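The Lidded Box and the Small Green Plate

Vistley has made kitchen goods for the storage cupboard longer than it has made them for the table, and its present range shows the habit. The company's guidance for households, revised in June, runs to 149 entries, and a good number of them concern fruit. Apples are bought by the bag, eaten singly and forgotten in between. The guidance recommends that they be sorted on the day they come home, with the soundest set aside for keeping and the ripest placed where they will be eaten first.

Ieva Kļaviņa, who edited the revised text, holds that most kitchens already own what the task requires. A shallow plate holds the fruit for the day. An open tub receives whatever has yet to be sorted, and a container with a clipped lid takes what has been washed and cut. Her department tested the arrangement against the deep fruit bowl, which remains the more common choice, and found that the lowest apple in a bowl was often the last to be noticed. 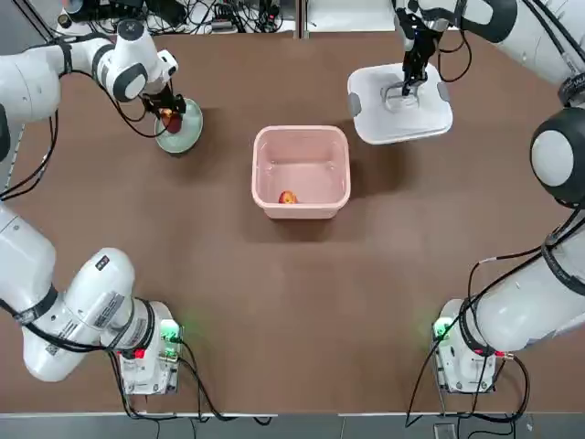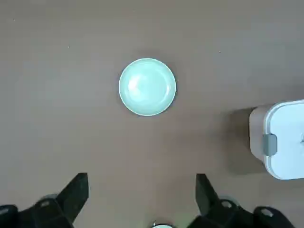
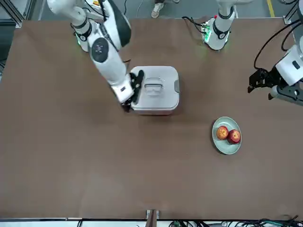
Aigars Dzene takes a different view of the plate. In his own kitchen, he says, a shallow dish holds two apples comfortably and becomes a nuisance at three, and a family of 6 will empty it before breakfast is over. He would keep the bowl, turn the fruit every Tuesday, and reserve the lidded box for lunches.

The department has accepted part of the objection. Larger households are now advised to use two plates, or to refill one from the tub each evening. The advice on the container itself is unchanged. Cut apple should be covered promptly and chilled, and the lid should be washed separately from the body, with attention to the clips and the underside of the rim. Whole apples keep well in the refrigerator and should be stored away from leafy vegetables, which yellow sooner in their company.

The printed edition of the guidance, 400 copies in all, has been distributed through the Harnell and Duvard stores. Readers who wish to comment on the fruit entries may write to the editor before the autumn revision, when the section on pears will also be reconsidered.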